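Selholm Draught Stopper, Door Length

$374 for the set of 2
In stock at Nandurdale

Yes, it is a sausage you put against a door. We've been selling them long enough to have heard the jokes, and most of them were ours to begin with.

The Selholm is the heavy one. The cheaper stoppers in the big shops are filled with polyester fluff, so the first decent southerly shoves them halfway up the hall and you spend the evening kicking them back. The Selholm is filled with washed river sand in a sewn inner sleeve, with a wool outer over the top. It stays where you drop it. If you drop it on your foot, it stays there too.

Colours
Charcoal, Oatmeal, Wet Slate and a green the mill calls Velus. We call it green. The oatmeal shows dog hair from dark dogs and the charcoal shows dog hair from pale dogs, so choose according to dog.

What you get
2 stoppers, filled and ready to go
2 hanging loops, already stitched on
A care card, which you will put in the drawer with the other care cards

Fit
Made for a standard internal or back door. It will sit a little proud on either side of the frame, and it's meant to. For French doors, lay the pair end to end and push the ends together firmly. For a sliding door, please measure the track first. We take returns, but you'd be posting a bag of sand, and the post office charges for sand the same as it charges for gold. 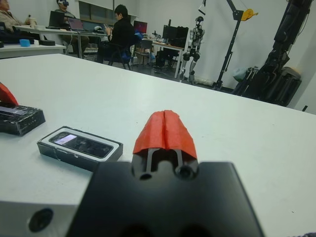
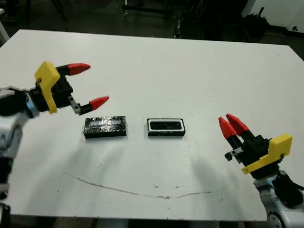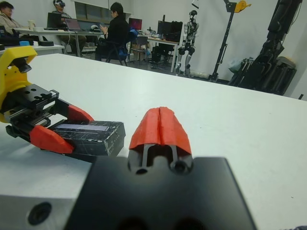 Rungrueang
for the Nandurdale shop

Looking after it
The outer comes off by the zip at one end. Cold wash, wool cycle, dry flat in the shade. Don't wash the inner sleeve. One customer washed the inner sleeve, and she now has a very clean laundry drain and a plumber on first-name terms. If the sleeve gets damp, leave it somewhere airy until it's dry right through, turning it when you remember.

The wool will pill for the first few weeks. Pick the bobbles off or leave them, according to temperament. The zip is metal and goes to the hinge side, where it won't scrape your floorboards when somebody opens the door without looking.

Will it lower my power bill?
It will stop the wind coming in under the door. What it does to your bill depends on your windows, your ceiling, and whether there is a teenager in the house who regards the thermostat as a personal challenge. We don't print a percentage on the label and we're a bit suspicious of people who do.

Does it keep out mice?
No. A mouse will treat it as furniture.

Is it safe for the cat?
The cat will sleep on it. We have had reports of cats scratching the wool, and we'd suggest the charcoal, where the damage is harder to see. Replacement outers are available in all 4 colours.

Can I buy just one?
We used to sell singles. Then everyone came back a month later for the other door, and by then the dye lot had changed and we got letters. They come in pairs now.

Delivery
Sent in its own carton, by road. Orders placed before noon go out that afternoon. Remote addresses take longer, and you know who you are. Please lift the carton with your knees, or get someone you're not very fond of to do it. Pick-up from the Nandurdale shop is free, and there's a ramp at the side door. We get busy from June, when the whole district notices the gap under the back door on the same morning.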